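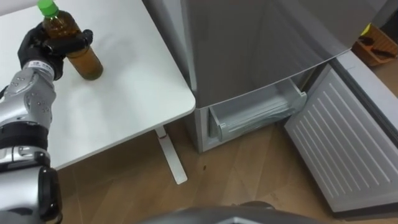 Bavis project: progress report to the Brorow fund
Last updated: 3/2/26
Print this page | E-mail this page

Hi all, and thanks for being patient with me on this one! I know you wanted it a little sooner, but I was holding out for the review pass to finish so I could give you numbers I trust.

The big number first. We've recorded 831 demonstrations since the December report, and 579 of them made it through review and into the training set. The target you signed off on is 3,000, so yes, we have a long way to go. I'm less worried than that might make me sound. A good chunk of this period went into getting the routine right, and the last few sessions have been much quicker than the first ones (the first ones were painful, I won't pretend otherwise).

What we're collecting

Same family of tasks as in the proposal: drinks and small groceries, a table, and a drawer down low. The operator drives both arms, and the system records the head view, the joint positions and the grip commands together. One demonstration is one complete task, start to finish. "Take the bottle from the drawer and stand it on the table" is our bread and butter right now, along with the same thing in reverse, and then opening and closing the drawer with nothing else going on.

Bottles have been more interesting than I expected. Caradog Morris, who runs most of our sessions, started out grabbing everything around the middle and then moved up to the shoulder for anything going onto the table. It's a nicer grip to let go of, because you can see the base touch down. We now ask for both kinds on purpose. If every example uses the same grip, the model learns that grip and gets stuck the first time a bottle is facing some other way or is jammed in next to something.

What got thrown out

Most of the rejects fall into a few boring buckets. Some are operator restarts, where the person fumbled, backed up and began again without ending the recording. Some have a gap in the head view. And a fair number are perfectly good demonstrations with the wrong task label, which hurts, because somebody did the work properly and then picked the wrong line on the menu. We've gone back and relabeled the ones we could be sure about, and they're already in the 579. The rest stay out.

I did go back and forth on the fumbles. There's a decent argument for keeping recoveries, and I'd like to do that in the next period - as their own category, with their own label, recorded deliberately. Mixing them in with the clean ones by accident just muddies things.

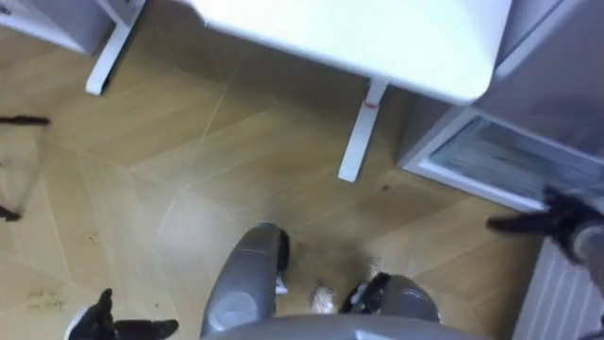 Start positions are the thing we changed most this period. In our early sessions the operators parked the arms in exactly the same spot every time, and our first test model got very good at starting from there and pretty hopeless anywhere else. So now we vary it: how far the body is from the table, which way it's turned, how the arms are held. With both grippers open, one reaching in at the lower left and the other pointing across toward the open drawer, you get the kind of view we want more of, where a lot of floor is showing and the table is up at the top. We leave the floor alone between takes, too, so those pale crumbs and that tiny dark spot are in the data. I'd much rather the model learn to ignore crumbs now than meet them later!

Tools and people

The Simanjuntak review software is finally doing what we bought it for. Reviewers can scrub through the head view with the grip signal running underneath, and a normal demonstration gets checked before my coffee goes cold. The export step still chokes on longer recordings. Vascombe (they look after our storage) has a fix in testing, and in the meantime we split the long ones by hand, which is dull but works.

We have 2 trained operators at the moment. I'd like one more, and there's money for it in the staffing line, so this is me giving you a heads-up and not asking for extra.

Spending

On plan overall. We're a bit under on equipment and a bit over on operator hours, mostly from the relabeling I mentioned. I'll send the full sheet separately, same layout as last time.

Next up

- Start the separate recovery category
- More drawer work with other objects already sitting inside
- Left-arm demonstrations (we're heavy on the right, and that's my fault, I wrote the session sheets)
- Retrain the test model on the current set and send you the results, good or bad

One question for you: would you like the recoveries counted toward the 3,000, or on top of it? I can plan it either way, but I need to know before we rewrite the session sheets. Just reply to the usual address.

Contact the Bavis project team | Copyright 2026 Bavis project | Back to top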